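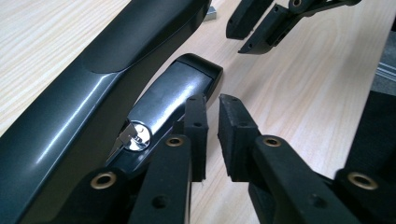 Glossy dark plastic parts on a pale wooden tabletop.

Week 6: How stuff gets its price

Okay, so last time we ran out of minutes right when it was getting good (sorry, my fault, I went on way too long about toll roads). Let's pick up with the question Vy Tạ asked on her way out the door: if a thing costs two dollars to make, why does the store want nineteen for it?

Start with fixed cost and unit cost. Fixed cost is the money you spend before you have made a single item. Unit cost is what each extra one adds. Molded plastic is my favorite case, because the mold is crazy expensive and the plastic is cheap. Say Momilow, our pretend-we-own-it company for the term, pays $3222 for a mold and each part then uses $2 of material and labor.

Make one part and it costs you $3224. Ouch! Make 1000 and the mold adds $3.22 to each, so you're at $5.22. Keep going and you creep down toward $2, but you never quite get there. Draw this one by hand, please. The curve drops like a rock and then goes almost flat, and I want you to feel where it bends.

Now the part people skip in the reading. Ackroyd, chapter 2, calls it "the waiting cost," and I think it's a great name. Parts that sit on a shelf are money you can't use for anything else. You paid in February, the customer pays you in June, and in between you still owe rent. So a big batch looks cheap on paper and can still sink a small shop. Ewan Carnegie brought this up in section with his bakery example, and it works just as well there (flour instead of plastic, and the shelf life is a lot meaner).

Then the store adds its own markup, and the shipper has to eat too. We'll do those with the Plamgate worksheet.

For next time:
Read Ackroyd, chapter 3, but skip the box on taxes.
Redo the Momilow table with a $4 unit cost. Does the bend move? Tell me why or why not in a couple of sentences.
Pick one thing you bought lately and guess its fixed cost. Wild guesses are fine, just show me how you got there.

Office hours are still 2 to 4 p.m., upstairs in Zundivcombe. The door sticks, so push hard.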